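Home Fixtures Scorecards Coaching Talks Contact

Batting on after fifty: speaker notes
Plorkach Cricket Club, evening session, 7 pm

Start straight in, no long hello. Ask for hands up: who has made a fifty? Keep them up if you went on to a hundred. Let people look around at how many hands drop. That gap is my whole talk, and I love talking about it.

Slide 1. The Gidey innings

Tell the story quickly. Gidey against Rarna, fifty-over game, flat pitch, short boundary on the road side. Our opener gets to fifty, raises the bat, takes a drink, and is caught at mid-off four balls later. I was at the other end that day and I thought it was bad luck. Then I went home and got the old scorebooks out (my family will tell you this was a mistake) and kept reading until well after midnight.

Slide 2. What the books say

I went through 400 scores of fifty or more from the Clomumville league. In 98 of them the batter went on to a hundred. So three times out of four, someone who was seeing the ball beautifully, on a pitch they knew by then, got out before the big score.

Pause here. Let it sink in, and take a question if one comes.

And the bit that really got me: 66 of those batters were out within ten balls of reaching fifty. Ten balls! They had done the hard part. The new ball was gone, the best bowler was often resting at fine leg, and they gave it away.

Slide 3. Why it happens

My own view, and I want people to argue with me. The fifty feels like an ending. Everyone claps, your partner comes down and hugs you, somebody shouts from the boundary. You take guard again but you don't really start again. Feet stop moving. You play the shot you think a player on fifty ought to play.

The fielding side gets a lift too. A good captain brings back the opening bowler right then, or puts a man in close just to change the picture. Rarna do it every time and it works far too often. If there are captains in the room, steal it.

Slide 4. What to do about it

Take your guard again, properly, scratching the mark and everything. Look at every fielder before you face up. Give yourself six balls of the dullest cricket you can manage. Singles are fine. Leave anything you can leave.

Talk to your partner, and make it boring talk: how many overs the off-spinner has left, which fielder has the weak arm. The best stand I was ever part of was mostly us mumbling about the wind.

(Mime the front-foot defense here. Mind the projector lead.)

Slide 5. The nets

We all bat in the nets for ten minutes and then swing at the last six balls. Everyone does it, I do it. Think about what that teaches! You are rehearsing the loose shot at the exact moment you feel good.

Try this instead. Bat ten minutes, walk out, take your gloves off, have a drink, come back in and bat five more. Those five minutes are the ones that count, and if you are out in the first six balls of them you bowl for the rest of the evening. Our second team at Plorkach tried it from April and they moaned for a fortnight. Then we couldn't get them out of the nets.

Slide 6. Chasing

Skip if we are past 7:40.

A chase makes it easier in one way, because the target tells you the job isn't finished. Put the number you need on the dressing room wall and leave the personal scores off it. When I get to fifty in a chase now I say the runs still needed out loud. The wicketkeeper thinks I'm odd.

A word on the tail: if you are set, farm the strike late in the over, but trust number nine with a ball or two. They have been waiting all day to bat.

Slide 7. Last one

My career total for the club is 3187 runs and it has two hundreds in it. Two! I've got a long list of scores in the fifties. I would swap plenty of them for one more long afternoon at the crease. Then open it up for questions, and ask the juniors first.

Clomumville Cricket Talks Contact the club Copyright Back to top 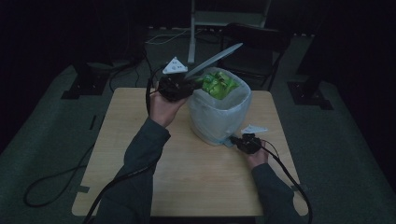

Tried the glove-off routine at our nets and the second knock was far harder than the first, I was bowled third ball and spent an hour bowling. One thing I'd add for slide 4 is running the first single hard after the fifty, even an easy one, as it gets my feet going again better than any amount of scratching at the crease.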